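Teaching an arm to leave the door alone

Seraina Reisinger writes the software that decides what a robot arm does next, and most of her working day is spent on cupboards. She leads the planning group at Irnent, a small company whose product, Bridanico, sits between the cameras on a two-armed robot and the motors in its joints. Chandrasekhar Fernandes looks after perception in the same team. We spoke to them one afternoon in February, first in their office in Irirberg and later by phone, when Fernandes had some corrections to make.

Reisinger came to robots from timetabling software for buses. She says the two jobs have more in common than people expect. "A timetable is a plan that has to survive contact with a road. A motion plan has to survive contact with a hinge. In both cases you spend your time on what happens when the thing you assumed is slightly wrong."

The current release of Bridanico has been built around fetch and store tasks in ordinary rooms: open a door, take out an item, put another in, close the door. The company chose office furniture as its test material and has stayed with it. Reisinger says that a cupboard is a good teacher. The handle may be set into the face of the door, so there is little to grip. The door swings on an arc that the software has to work out, and once it is open it becomes an obstacle that was not there before.

"People imagine that the hard part is grasping the handle," she said. "It was, for a while. Then we got better at it and found that we had a robot which could open a door and then could not get its own elbow out of the way."

In the first version the planner treated the door as part of the room. It had a position when the task began, and that position was written into the map. When the arm pulled the door open, the map still said the door was closed. The planner would then refuse to reach into the compartment, as it believed there was a panel in front of it, and would happily send the forearm through the space where the open door now stood.

The repair was to give every door its own entry in the map, with a hinge line and an angle. The angle is updated from the camera and from the arm itself. If the gripper is holding the handle, the software knows where the handle must be, and so it knows the angle even when the arm is blocking the view. Once the gripper lets go, only the camera can say.

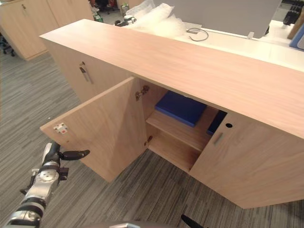
That handover from arm to camera took up most of last year. Fernandes explained that doors move after they are released. Some drift shut, some carry on opening, and a door on a stiff hinge may spring back a little way. The perception software now waits until two estimates of the angle agree before it passes the figure on. If they do not agree, the arm holds its position and looks again from a slightly different height.

"It makes the robot look slow," he said. "Visitors ask why it has stopped. It has stopped to look. I would sooner explain a pause to a visitor than a broken hinge to whoever owns the furniture."

The length of the pause was a matter of argument inside the team. Fernandes wanted a full second. Reisinger wanted none at all and was prepared to let the arm begin moving on the first estimate, correcting as it went. They settled on 800 milliseconds as the upper limit, after which the software either has an answer or reports that it does not. Reisinger still thinks this is generous. Fernandes still thinks it is tight in poor light.

Pale wood gives him particular trouble. When the doors, the sides and the shelf of a cabinet are all the same colour, there is little contrast at the edges, and the depth reading becomes ragged where one panel passes in front of another. The first detector looked for straight lines and found too many of them, including the stripes in carpets. The present one looks for the hardware. Hinges, latches and keyholes are small, but they differ from the wood around them, and they are fixed to it. If the software can find two hinges, it can draw the line the door turns on.

He had one more point to make about the inside of a cupboard. A dark object on a shelf, half hidden by the door that is still closed, is often reported as shorter than it is. The software used to trust that report and plan a grasp around the middle of the visible part, which was nowhere near the real middle. Bridanico now marks an object as incomplete when its outline ends at the edge of something nearer to the camera. An incomplete object may not be grasped until the robot has opened the other door or moved its head.

"This is a dull rule and it was a week's work," Fernandes said. "It removed more failures than anything else we did that quarter."

Failures are logged in detail. Every run produces a record of what the planner believed, what it asked for and what the joints did, and all three can be replayed side by side. The team's test set is made of such records. At the time of our visit it held 1,532 runs, and any change to the planner has to be replayed against all of them overnight before it is accepted. A change which cures one run and spoils another is sent back.

Reisinger regards the replay tool as the best thing the company has made, although it is not sold separately and customers rarely ask about it. She wrote the first version herself in her second month. It drew the arm as a set of sticks and the door as a single line. The present version is more pleasant to look at, but she keeps the stick view switched on. "With sticks I can see what the planner thinks. When it is drawn nicely I start to see what I think."

She gave the example of a fault that appeared in 22 of the stored runs after what seemed a harmless change. The planner had been given permission to move both arms at once, to save time. In the replays, the second arm kept rising into the part of the room where the camera needed a clear view of the door. Each arm was avoiding the other, and neither was avoiding the camera's line of sight. The robot would blind itself, lose the door angle, stop, wait, lower the arm, find the door again and raise the arm once more. One record shows it doing this until the operator pressed stop.

The cure was to treat the view as if it were a solid thing. While the door angle is needed, a cone of space between the camera and the hinge side of the door is marked as occupied, and the idle arm has to stay below it. The cone disappears when the angle has been settled. Reisinger said that she was not fond of the idea at first, as it put a perception matter inside the planner, where she had tried to keep such things out.

"Chandrasekhar had been asking for it for months," she said. "I had told him that the planner should not know there is a camera. I was wrong about that, and the log has my comment in it saying so."

Outside the company, the software has been on trial with Egger, a firm that fits out and maintains rented offices. Egger's interest is in restocking supply cupboards in the evening, when the rooms are quiet. The trial has used the same release that the team runs in Irirberg, with the speed limits lowered. Of the faults sent back so far, Fernandes says that most concern things left on the floor in front of a door. The planner checks the arc of the door for obstacles at the height of the handle. It did not, until recently, check at the height of a chair base.

That check has now been added, and the swept area of the door is tested over its full height before the arm pulls. If something is in the way, the robot opens the door as far as it safely can and then asks whether the gap is wide enough for the task. Reisinger is pleased with this second step. A door opened to 59 degrees is often enough to take out a flat box, and the earlier software would have given up.

Asked what remains to be done, both of them mentioned closing the door. Opening is checked at every stage, but closing is still a single push with a force limit, and the software considers the task finished when the force rises. It cannot yet tell a door that has met its latch from one that has met the corner of a box left too far forward on the shelf. Fernandes would like a last look at the gap between door and frame. Reisinger would like the arm to feel for the latch, and has a draft of the code for it.

They have agreed to try both and to let the stored runs decide. The difficulty is that few of those runs contain a door that failed to close, so the team will have to record more. Reisinger has put aside the first part of March for it, and has asked Fernandes to leave the detector as it is until the recordings are done.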